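Counting seedlings at Pluvusbridge

2018-11-02

Kelly Queiroz has kept the seed records for the Pluvusbridge heath since the regional survey was split in 2. Her subject is a low, grey-leaved shrub of the daisy family that grows on shallow clay over ironstone and on very little else. We spoke to her at the Nasora field station, where the autumn germination trays were being scored.

The shrub flowers in July and sheds its seed over several weeks. Queiroz said the flowering is not the difficulty. "You can stand at the top fence and see plenty of heads. What you can't see is how many of the seeds have an embryo. We cut open a sample from each plant, and in the southern patch most of them are empty."

Empty seed in this group usually points to poor pollination or to parents that are too closely related. The southern patch holds 17 adult plants. The northern one, across the Abdella track, holds more than 700. Queiroz suspects the southern plants share a few compatibility types and so reject most of each other's pollen. "I would want another season before I put that in a report," she said.

Hand crossing between the patches began last year. Pollen is moved on a fine brush, the head is bagged in muslin, and the bag is left on until the seed is ripe. Crossed heads from the south gave filled seed at a rate close to that of the north. Heads that were bagged and left alone gave almost none. 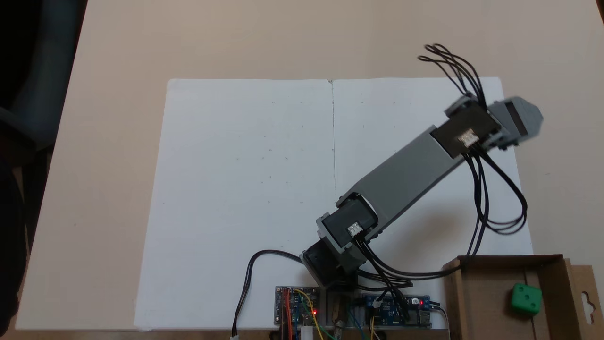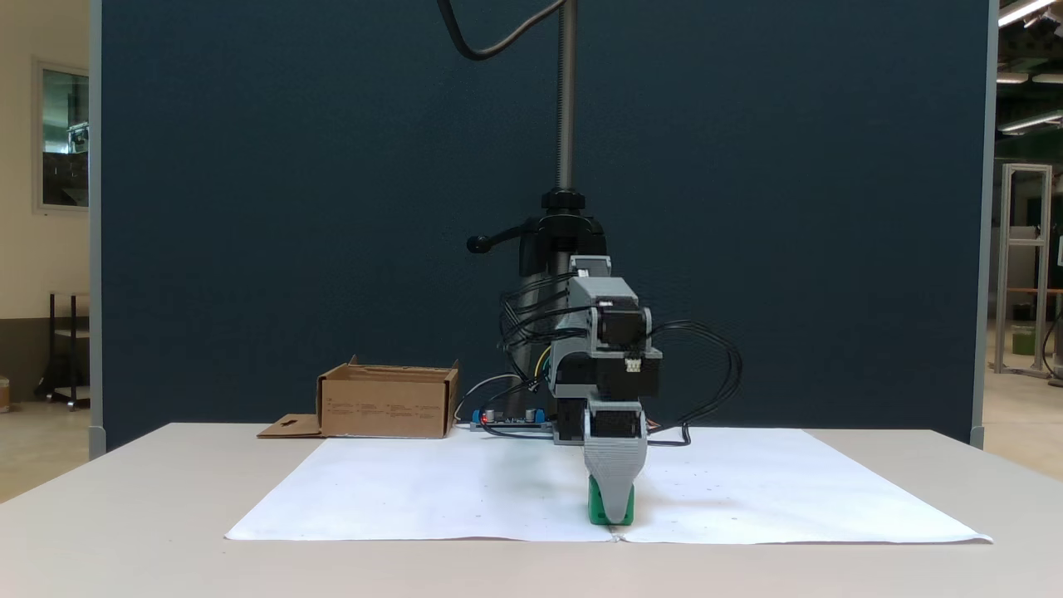

Robot arm at the table, two views.

Pirjo Hämäläinen runs the germination work. She sows on plain agar and on sieved heath soil, with and without smoke water. The smoke treatment was expected to matter more than it did. "On agar there was a small gain. On soil I can't separate it from the control," she said. Cold storage before sowing made a clearer difference, and fresh seed was slow in every tray.

Her target is 1,000 seedlings potted on by the end of the programme. Losses are highest just after the first true leaves open, when the stems rot at soil level. Watering from below has reduced this, and she now uses a coarser grit on the surface.

Planting out will be confined to the Gosum slope, which has the same soil and no record of the species. Queiroz prefers it to topping up the southern patch, where rabbits take young growth and the fence needs replacing. Both parents of each seedling will be recorded on its tag.

Asked whether the shrub should be moved to a higher threat category, Queiroz said the present listing was based on the total number of plants. "Taken together the two patches look acceptable. If you score them separately, the southern one fails on seed set alone." She has asked for the next assessment to treat them as separate stands.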